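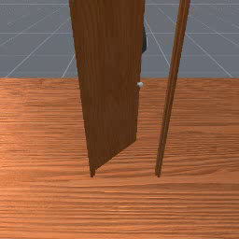 Door opening in sim: demos vs. plain reward, my numbers
Started by pestitz_lab, Jul 8, 2018

pestitz_lab
Hi all, I've been lurking for a while and finally have something worth posting. I've been training a policy to open a simulated door, and I wanted to compare learning from scratch with learning from a small set of demonstrations. Same simulator, same door, same network. The only thing I changed was whether the policy got a warm start by copying the demos before the RL part kicked in.

The short version: with 18 demos the policy got to reliable opening after 600 iterations. From scratch, with a shaped reward (distance to the knob, then door angle), I had one seed get there and the rest just parked the hand next to the knob and collected the distance reward forever. I let them run way past the point where I'd normally give up.

I randomize where the door stands at the start of every episode, and I think that's what kills the scratch runs. When I pinned the door to one spot they did a lot better. Anyway, I'm pretty excited about this and would love to hear if anybody sees the same thing on other tasks.

edwards_fan
Nice! What did you use for the demos? Teleop or scripted?

pestitz_lab
Teleop, all recorded by my labmate Aileen Maglaya, who has way more patience than I do. I threw away the ones where she let go of the knob halfway through.

ratomine
I'm going to be the grump in this thread, sorry. "Scratch doesn't work" is a strong thing to say when your shaped reward has an obvious place to get stuck. If the hand gets paid for hovering next to the knob, of course it hovers. Give it a bonus for turning the knob and I bet half your gap goes away. You're comparing demos against a bad reward.

pestitz_lab
Fair, but isn't that kind of the point? With the demos I didn't have to sit there and fiddle with bonus terms. The reward in the demo runs is the same dumb one.

ratomine
It's a point. It's a different one from your first post. If the claim is "demos save you reward engineering," I'm on board. If it's "RL can't do this door," no.

Also, does your door have a latch? A plain knob on a hinge that you can just hook and pull is a much easier problem than one where the knob has to turn first.

pestitz_lab
There's a latch. The knob has to rotate before the hinge frees up, plus some dry friction on the hinge so it doesn't just drift open by itself.

OK, point taken on the wording. I'll say it the way you did.

Leonie M.
Did you look at how it opens the door and not only whether it does? Ours (different arm, similar setup) would get the door a little way open and then let go of the knob and shove the panel from the back side. Success rate looked great and it was completely useless for what we wanted. We count an episode as a success past a certain hinge angle, so the metric was happy either way.

pestitz_lab
Yep, I get some of that too! The gripper ends up around the far side of the panel with the knob just sitting there on the edge. I don't mind it much for my purposes, the door's open. But I should probably log it separately.

Leonie M.
I'd mind. Put that on a real door and you've got an arm wedged between the door and whatever's behind it. Lorenz Hauser on our team ended up adding a penalty for contact with anything except the knob, and that changed the behavior but cost us a lot of training time.

edwards_fan
I disagree a little, people open doors that way all the time. Pull with the hand, then push with the elbow. If the forces are low, who cares?

Leonie M.
The forces were not low, lol.

vinz_s
Question on the demos. Have you tried fewer? And do you keep the copying loss around during RL or drop it after the warm start? In my runs dropping it right away made the policy forget most of what it copied before the critic was any good.

pestitz_lab
I keep it and decay it slowly. Dropping it cold was a disaster for me too. I haven't tried fewer demos in a serious way. I did one run with 17 after I found a corrupted file and I couldn't tell the difference, but that's hardly an ablation.

ratomine
How many seeds are we talking about, by the way? You say "one seed" got there and never say out of how many.

pestitz_lab
Five for scratch, three for demos. I know, I know. The rest are queued up and I'll add the curves when they finish, with your knob bonus as a third condition.

ratomine
Now you're talking. Please plot them all and not just the mean.

vinz_s
Seconding that. And could you post the decay schedule when you get a chance? Mine's a guess I never went back to.

pestitz_lab
Will do, it's in a config file on the other machine. Give me until the queue clears.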